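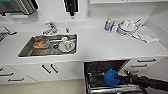

Zamum is a method for deciding the order in which a dishwasher is loaded when the items in the sink are only partly visible and their state is not known beforehand. It was developed at Cludlow on a single mobile arm and tested in the Malhotra kitchens between February and the summer. The method does not plan the whole load. It ranks the items it can see, picks one, and ranks again from the next view. A sink such as the one here gives the ranking step a fair amount to work with: a clear glass container with orange-brown residue on its bottom and sides, and a white plate with a cup tilted near its upper edge. The cup scores first, as the plate is treated as supporting it until shown otherwise. The glass container scores last on two counts, being transparent and soiled.

Zamum: dishwasher loading gallery
Last updated July 2021

The notes below follow the order of one loading episode. Terms in brackets are the labels used in the released annotation files.

Approach (label: base_set)
The base stops where the arm can reach both the sink and the lower rack without driving again. If no such position is found the episode is recorded as unreachable and is left out of the ranking results, but kept in the navigation results.

Door state (label: door)
The door state is estimated before any item is touched. Three values are used: closed, part open and open. Part open is the hardest of the three, and most errors are part open read as open. The arm checks the door by contact if the estimate falls below the confidence threshold.

First view (label: view_0)
One still is taken from the head camera with the arm held low. Every item proposal is made from this still. Earlier versions used a short sweep of the head and merged the results, which added time and produced duplicate proposals for cups.

Item proposals (label: prop)
Each proposal has an outline, a class and a support relation. The classes are deliberately coarse: flat, bowl, cup, container, utensil, other. A saucer and a dinner plate are both flat. Finer classes were tried and the ranking did not improve.

Support relations (label: sup)
A support relation says which item would move if another were lifted. It is predicted for each pair of proposals whose outlines touch or overlap. Where the prediction is uncertain the relation is assumed to hold in both directions, and the pair is passed to the tie rule.

Soil estimate (label: soil)
Soil is given as a value from 0 to 1 and is trained on paired labels, in which an annotator is given two crops and marks the dirtier one. Annotators agreed well on sauces and dried food. Agreement was poor on grease, and poor on anything seen through glass, where residue on the far wall was often marked as residue on the near wall.

Transparent items (label: clear)
Clear containers carry a flag and a penalty. The depth sensor returns values from the basin behind the glass, so the grasp is planned from the colour outline and an assumed wall height. The penalty moves these items towards the end of the order, when there is less in the basin to collide with.

Ranking (label: rank)
The score is a weighted sum of four terms: freedom from support, expected grasp success, rack space for the class, and soil. Soil has the smallest weight. It decides the order only between items that are close on the other three.

Tie rule (label: tie)
Ties go to the item nearer the rack. In a mutual support pair the upper outline is taken first.

Grasp (label: grasp)
All grasps use the same blue rounded gripper. Flat items are taken at the rim, cups at the rim or the outer wall. Containers are taken at the wall furthest from any neighbour. The wrist force is logged at 40 Hz from first contact until release.

Lift check (label: lift)
The arm raises the item a short way and holds. A second still is compared with the first. If anything other than the grasped item has moved by more than the set distance, the item is put back and the support relation is corrected. This check accounts for most of the gain over the fixed order baseline.

Transfer (label: move)
The path from sink to rack passes in front of the counter edge and is kept level for cups and containers. Flat items may be turned during the move. Paths are recomputed if the door estimate changes.

Placement (label: place)
The rack is divided into slots by class. A slot is marked full on release, whatever the item's final angle. This is a known weakness, and a plate that leans into the next slot will often block it.

Re-rank (label: view_n)
A new still is taken after each placement and the previous ranking is discarded. Keeping part of the old ranking was faster but carried old support errors forward.

End of episode (label: end)
An episode ends when there are no proposals left in the basin, when every remaining proposal has failed twice, or when an operator stops it. The three endings are logged separately. Operator stops are counted as failures in all results.

Data
The full set holds 1,819 episodes. Of these, 1,000 were used for training, and the remainder were split between tuning and test by kitchen, so that no kitchen appears in more than one part. Kitchens were not tidied or relit. Items on the draining rack and worktop were left where they were and are annotated as background, with no soil value.

Baselines
Zamum was compared with a random order, a fixed order by class, and the Gellier planner run with its default settings. Gellier plans the full load from the first view. It does well on sparse sinks and loses ground as stacking increases, mainly because an early support error invalidates the steps that follow it. The same arm, gripper and grasp planner were used throughout, so the comparison concerns order alone.

Main result
On the test kitchens Zamum reduced unintended item movement by 13 per cent against the best baseline. Episode time was slightly longer. The added time is nearly all in the lift check and the repeated stills. There was no measurable difference between methods on sinks with a single item, as expected.

Failure types
The most frequent failure is a missed clear item, either because no proposal was made or because the outline was merged with the basin. The second is a utensil lying under a plate, which is not visible until the plate has been lifted and may be dragged with it. The third is a cup reported as held when the gripper has closed on its handle only. Bright reflections in steel basins cause false proposals, though these are cheap, as the grasp planner usually rejects them.

Effect of removing terms
Removing the soil term changed the order in few episodes and had no clear effect on movement. It has been kept because it lets heavily soiled items be sent to one area of the rack. Removing the support term brought the results close to the fixed order. Removing the penalty for clear items increased failed grasps early in the episode and left the total almost unchanged.

Limits
The method handles the lower rack only. It assumes one basin. Pans with long handles are classed as other and are left in the sink. Liquid in an item is not modelled, and bowls that hold water were emptied by the operator before the test episodes began.

Use of stills
Stills and labels may be used for research with credit to Cludlow. Stills are supplied as recorded, without colour correction. The label files are versioned separately from the stills, and the version used should be given in any published comparison.

Related pages
Zamum label guide
Malhotra kitchens: floor plans and reach maps
Running the Gellier baseline
Change log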